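Madbridge newsletter, March
Collection desk: the cup task, where we are

Quick one from the collection side, as the build is taking all the space this month. Cups. Mostly cups.

Short version for anybody who skipped the last issue: the Vetow policy picks up a single upright cup fine. Put a few together, tip some over, mix the materials, and it goes for the rim of the wrong one or hovers. Not enough messy tables in the training set. So we went and got messy tables. Two hand-held grippers, one in each hand, ordinary homes, people's own furniture, and cups in whatever state we can put them in.
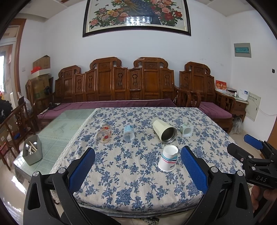

4 min read

The variety is the whole point of the task sheet. Paper, plastic, glass and metal all in one go, one standing, some on their side, one upside down. The operator gets a start layout and a goal layout and that's it. No script for which hand goes first. We tried scripting the hands in the Papadopoulos kitchen and every episode came out looking like the same episode, which the model loved and then fell apart the second a cup moved over a few inches.

Numbers so far. 96 episodes kept from the Geltuleck apartments, 21 thrown out. Most of the thrown out ones are the same two problems:

Operator starts moving before the recording is running. First reach is missing, so the episode is no good to us. Please wait for the beep. Then wait a beat more.

Hands drift out of view at the end. Everybody relaxes once the last cup is down. Keep the fingers in view until you've stopped recording, then relax.

The rest were odds and ends, a dead battery, a phone call, one where the sync between left and right was off by so much we couldn't line it up afterwards.

On tablecloths — yes, keep them. We had a question on Friday about whether to strip the table to bare wood or glass before starting. Don't. Patterned cloth is hard for the model and that's exactly why we want it. Same with lace, placemats, cutlery holders, the stuff that lives on a table. If it was there when you walked in, and the family is OK with it, it stays. Only move things that could get broken or that have someone's name or address on them.

Same goes for the rest of the room. Sofa, pictures on the wall, boxes in the corner, all fine. Glare on glass is fine too. We got a note back from labeling asking if reflections count as a defect and the answer is no, they don't, please stop flagging them.

Grip notes, becuase these keep coming up. Paper cups: close slow. They crush, and a crushed cup looks like a failed grasp to the labelers even when it went where it should. Swap in a new one if it's lost its shape. Metal tumblers: heavier than they look, take them around the body and not by the lip. Clear glass: go slow, and give the camera a decent look before you close on it. The depth on clear glass is bad and there's no fix coming soon, so the approach is all the model has to go on.

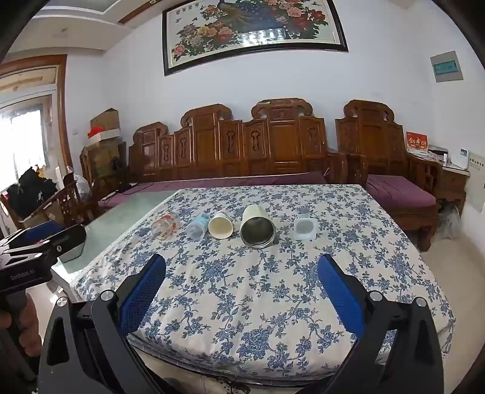 Lying-down cups are where we're short. Upright we have plenty of. What we need more of is cups on their side with the mouths pointing different ways, toward you, away, off to the left, so that the model has to work out which end is which. If you're resetting between takes please turn them by hand and don't just put them back how they were. I went through one batch of resets last week and the start layouts were so close to each other I thought I'd opened the same file twice.

Also, square containers. New this month. The model has only ever seen round things in this task and treats corners like a bug. One per layout is plenty, any small box or tub from the kitchen will do.

Session length. We're capping it at 90 minutes per home including setup. Past that the hands get sloppy and you can see it in the data, lots of little corrections, second tries, fingers bumping the neighbor cup. Some second tries are good to have. A whole hour of them isn't. Take a real break in the middle, put both grippers down, drink something.

Two-hand episodes: if one hand has nothing to do, let it wait off to the side. Don't invent a job for it. We had some takes where the spare hand was sort of helping, nudging things along, and now the model nudges. It's annoying and it took a while to trace.

Checklist got shorter, down to 5 lines. New copy is in the shared folder, old one is gone, if you have it printed please toss it. Main change is that you wipe the camera lens before every home and not just at the start of the day. Blue pads get checked at the same time, if the mesh is fraying swap it, spares are in the top pocket of the case. If the spares pocket is empty tell us that day and not at the end of teh week.

Next up is stacking, probably with the same cups. Layout sheets are half done. If you have a home lined up with a low table or a round one, write in, we have far too many rectangles. Retrained Vetow checkpoint goes on the bench arm once the last upload clears, results in the next issue if there's anything to show.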